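Section 8: Registering a Trip and Asking for Help Abroad

Applies to the Pronmont traveller registration service, text revised 16 November 2024. If you are already stuck at an airport, skip to 8.3 and come back for the rest when you have a seat and a socket.

8.1 Before you leave

You will need your passport, your route and the number of a phone that will be with you. The phone at home on the kitchen windowsill does not count, however fond of it you are.

1. Sign in to Pronmont and choose New trip.

2. Type your name exactly as it appears in your passport, middle names included. The consulate will be looking for the person in the passport, and has never heard of Bunny.

3. Enter each stop, with the dates you expect to arrive and leave. A stop is anywhere you will sleep, plus any airport where you change planes.

4. Add one contact at home. Choose somebody who answers calls from numbers they don't recognise. This rules out most people under forty.

5. Press Save, then wait for the reference. It begins with the letter P. Write it on paper and keep the paper apart from your phone.

Note: Registering a trip does not book, insure or approve anything. It tells the consular desk that you exist and where you meant to be.

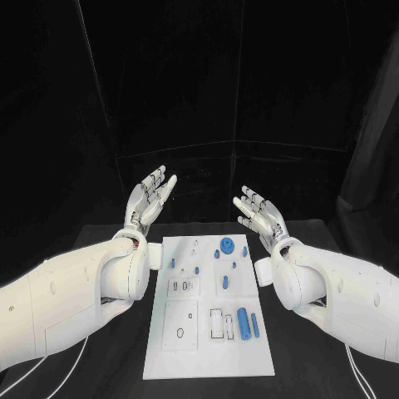 8.2 Travelling as a group

Choirs, sports teams and school parties can register under one leader. The limit is 266 names, which was once enough for everybody and is now a sore point with brass bands.

1. The leader opens New trip and ticks Group.

2. Add members one at a time, or load them from the Cludau list form. Cludau forms saved before June use the old date order and will give half your party birthdays in the wrong month. Check before loading.

3. Each member receives a text message and must reply YES. "Yep", "ok" and the thumbs-up are all treated as silence.

4. Name a deputy. If the leader is the one who has lost a passport, somebody else has to do the talking.

Caution: If the group splits up, split the record too. Go to Group, then Divide, and move the names across. A group shown in one city while part of it has been driven to another will cause the desk to ring the wrong hotel, repeatedly and at night.

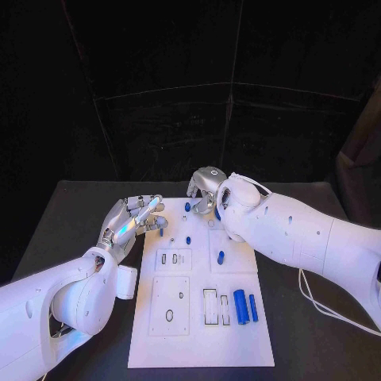 8.3 When flights stop or a border closes

1. Open your trip and press I need help. Do this once. Pressing it again sends you to the back of the queue.

2. Pick the reason that fits best. "Other" is read last.

3. Say where you are now, including the terminal or the street. "Near the big fountain" has been tried.

4. List any medicine you will run out of within 2 days.

5. Keep the line free. Calls from the desk show as a withheld number and ring for less time than you would like.

If you are moved to another city, by coach or by anyone in a uniform, update your location as soon as you arrive. The desk cannot see you move.

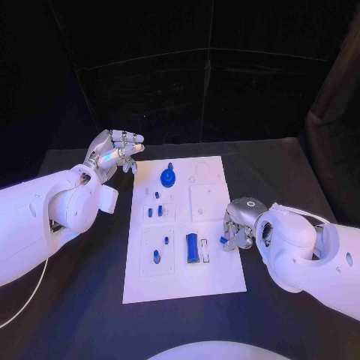
8.4 If there is no internet

Dial the Maeng relay line from any working phone, and enter 217 when the recorded voice pauses for breath. You will be asked for your reference, which is on the paper you made in 8.1, step 5.

Where phones are down as well, go to the nearest Plostmont desk. Most large airports have one, usually beside the car hire. Staff there can pass on your name, reference and location by radio, though they can't issue documents or change tickets.

Caution: Do not hand over your passport to be "kept safe" by anybody who is unable to give you a written receipt.

8.5 Closing the record

When you get home, open the trip and press Returned. Records left open are followed up by telephone, first with you and then with your contact, who may by this point have assumed the worst and started on your biscuits. For a group, the leader closes the record once every member is back. Members who stay on should be moved to a trip of their own, using the steps in 8.2.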